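Play food

Play food (also toy food, pretend food, in some catalogs "kitchen play pieces") is a class of toy made to look like things people eat. Fruit and vegetables are the most common, then bread, eggs, fish, cakes, whole pizzas in slices. Usually sold in sets, often with dishes, sometimes with a toy stove or a shopping basket. Used at home, in day care, in preschools, in speech and language work, and by a small number of adult collectors.

Name and scope

The term covers pieces meant to be handled. Display food (the fake sushi in a restaurant window, the bowl of fake pears in a furniture store) is normally treated as a separate thing, though the two get mixed up at flea markets all the time. Dollhouse food is also separate, mostly on grounds of size. A dollhouse lemon is smaller than a pea. A play lemon fits a child's hand.

Toy money, carts and cash registers are shop play. See Toy shop.

Materials

Wood. Turned or cut, then painted. Heavy for its size, chips at the edges, lasts decades. Older sets nearly all wood.

Plastic. Hollow, blow-molded or pressed in two halves. Light, cheap, washable. Seams can split along the side if stepped on. Water gets in through the air hole and stays there, a common complaint.

Felt and other cloth. Sewn or glued, stuffed. Quiet. Stains easily. Popular with home sewers, and a lot of felt food is homemade from printed patterns.

Rubber and soft vinyl. Mostly for younger children. Picks up lint.

Card and paper. Empty boxes and labels, flat slices. Short lived.

Mixed sets are common, partly becuase families add pieces over the years from different places.

Color and shape

Play food is nearly always simplified. One main color per piece, one clear outline, one or two marks that say what it is. The carrot is a good case: orange taper, green top, a few short lines across the body. The lemon is yellow and oval with a nub at the end, and that nub does most of the work, without it the piece reads as an egg or a potato. Eggplant is purple and fat at one end. Peas are shown in the pod because loose peas are a choking risk and also roll away.

Colors run brighter than the real thing. Real carrots vary a lot, toy ones hardly at all. Brown foods are under-represented: potatoes, mushrooms and nuts turn up in few sets. Meat is usually a drumstick, a sausage or a steak with a white rim.

Size is not kept to scale inside a set. A strawberry may be as large as a tomato, a whole chicken no longer than a banana. Makers go by hand size and children rarely object.

Plates and dishes

Most sets of any size include plates. Plain round ones with a low rim are standard, in flat bright colors that contrast with the food. Light blue is a frequent choice, few foods are blue and so nearly anything shows up against it. Orange on blue especially. White plates are more lifelike but show scuffs.

Serving is a large part of play with these sets. A child picks one piece, puts it on the plate, carries the plate to somebody. Other pieces wait on the table till asked for.

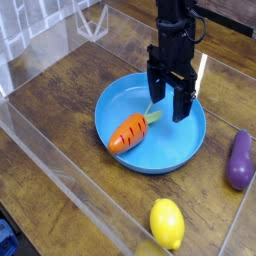
Types of set

Whole pieces. One solid item each, no parts that come off. Oldest type and still the sturdiest.

Cutting sets. Each piece is in two or more sections held by hook-and-loop dots, magnets or a peg. Comes with a blunt knife. The ripping noise is much of the appeal. Dots wear out or peel off, and the halves then go missing one at a time.

Stacking sets. Burgers, sandwiches, ice cream. Layers in any order.

Harvest sets. Root vegetables pushed into holes in a board or a cloth bed and pulled up by the leaves. Carrots nearly always, sometimes beets and radishes. The leaves take all the strain and are the first thing to fail.

Tea sets with food. Cakes and cookies with cups.

Makers

Many small ones, few well documented. Relludeck sold painted wooden vegetables in net bags, later boxed sets with two plates, item number 545, which collectors call "the 545" and ask for by that name. Early 545 boxes have a window lid, later ones printed card. Clovness worked in hollow plastic, mostly fruit, thin walls and strong color. Clovness pieces are not marked and are identified mainly from the boxes, so attribution of loose pieces is shaky. Budari made felt food and patterns for it, the patterns outsold the finished goods. Vlad was a line of soft vinyl vegetables with molded leaves, dropped after a short run. Vlad onions are easy to find. Vlad corn is not.

Box counts should be read with care. A box marked 500 or 600 is giving a stock number, it is not a piece count, a mistake that keeps turning up in online listings.

Use in play and teaching

At home the usual games are cooking, shops, picnics and restaurants. Younger children mostly carry and dump. Taking orders and being told "we're out of that" comes later.

In classrooms play food is used for:

Sorting, by color, by fruit or vegetable, by what grows under the ground.
Naming, including in a second language. Common fruit and vegetables are early words in most courses.
Following directions. Put the carrot on the plate. Put the lemon next to the plate. Good for practising on, in, under and beside with real objects in reach.
Memory games. Lay a few out, cover, take one away.
Talk about meals, with children who eat very few foods. Handling a toy version is sometimes tried as an early step. Results vary from child to child.

Arguments over sorting are common and old. Tomato and eggplant are fruits in botany and vegetables in the kitchen, and toy makers go with the kitchen. Teachers' guides mostly suggest letting both answers stand.

Care and storage

Wood: damp cloth, dry right away, no soaking. Plastic: warm soapy water, keep the air hole up. If water is already inside, squeeze it out if the wall allows and leave to dry hole down. Pieces that smell after drying should be thrown out. Felt: spot clean, a lint roller for hair. Vinyl gets sticky with age, cornstarch helps for a while.

Day cares usually wash on a fixed day, Monday in many places, and more often when colds are going around. Anything that has been in a mouth goes in a separate tub until then.

Open bins are easiest for tidying. Labels with a picture of the food work better than words at this age. Small flat pieces (cheese slices, lettuce, the cucumber rounds) sink to the bottom and are the ones most often reported lost.

Safety

Main concerns are small parts, paint on old pieces, and magnets that come loose. Cutting sets with magnets inside should be checked often and binned if cracked. Older painted wood with no known history is better kept on a shelf. Stems and leaves glued on as a separate part should be tugged now and then.

Very lifelike pieces are a lesser worry. Toddlers do bite them, and so do dogs.

Collecting

Minor field. Interest is in complete boxed sets, paint condition and odd foods. Leaves and stems intact add the most to the price of a carrot, which otherwise sells for very little. Replacment tops in green felt are common and should be stated by the seller. Sales pick up in July with the outdoor markets, mixed bags mostly, priced by the bag.

See also

Toy kitchen
Toy shop
Tea set
Display food
Dollhouse miniatures
Felt craft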